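3.2 Bag handling in the participating households

The first round of interviews dealt with what people buy and how much of it they throw away. The second round, reported in this section, dealt with the bags themselves: where they are kept, what they are used for after the shopping has been put away, and at what point they leave the home. We had expected short answers. Most people talked about bags for longer than they talked about food waste, and several got up during the interview to show the interviewer a drawer or a cupboard.

Households in the Montes and Woltier neighborhoods were asked the same questions in the same order. Montes is served by curbside collection. Woltier has shared bins at the end of each block, and residents carry their trash there on foot. The difference turned out to matter more than income or household size, neither of which showed a clear pattern in our coding.

In Woltier, thin bags were filled part way and taken out often. Residents said that a full bag was hard to carry down the stairs and that it could split on the way. One respondent described tying the bag at the halfway point and leaving it by the door in the evening so that whoever went out first would take it. In Montes, the bag stayed in the kitchen container until it was full, and the container was lined with a heavier bag bought for the purpose. Thin bags in Montes were mostly used in bathrooms and bedrooms, or to wrap fish and meat scraps before they went into the main bag.

Storage followed a similar split. Woltier respondents kept a small stock, usually inside another bag hung from a door handle. Montes respondents kept larger stocks and were less sure what was in them. When Arrieta asked one couple to sort their supply into bags they would use again and bags they would not, they disagreed on nearly every item, and the discussion was recorded as part of the interview. The main point of disagreement was whether a bag that had held raw vegetables was clean enough to keep.

We grouped the reasons given for discarding a bag into four categories: tears, smell, visible dirt, and lack of space. Tears were mentioned most often in both neighborhoods. Respondents did not treat all tears alike. A hole near the bottom ended the use of a bag at once, while a stretched or split handle did not, as the bag could still be gathered at the top and knotted. Smell was mentioned mainly by people who reused bags for food. Lack of space came up only in Montes and was usually linked to a move or a kitchen renovation.

Color was raised without prompting in seven interviews. Respondents who sorted their trash used color to tell one stream from another, although the city does not ask for this. Light blue was commonly set aside for recycling and white for general waste. Two respondents said they avoided see-through bags for bathroom trash because neighbors could look into the shared bins. Others preferred them for the opposite reason, as they could check the contents before tying the bag. 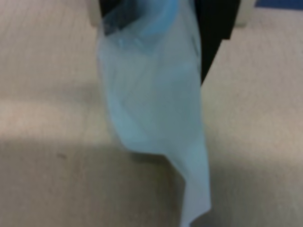

Figure 4. Light blue translucent bag held by its gathered top.

Interviewers also asked whether people would pay for a bag designed to be used several times before disposal. Answers were mixed. Woltier respondents tended to say that they already used bags several times and saw no need to pay for one. Montes respondents were more open to the idea but wanted to know the size first, and five of them named the container in their kitchen that it would have to fit. The store brands Clolent and Bresteck were both mentioned as lines that people had bought once and not bought again, in most cases because the roll did not match the container.

Two coders, Arrieta and Schumacher, read all of the transcripts separately. Where they disagreed, the passage was read again together and assigned to a single category. Most disagreements concerned smell and visible dirt, which respondents often named in the same sentence. These passages were coded under whichever reason came first. The effect of that choice on the totals is taken up in Section 5.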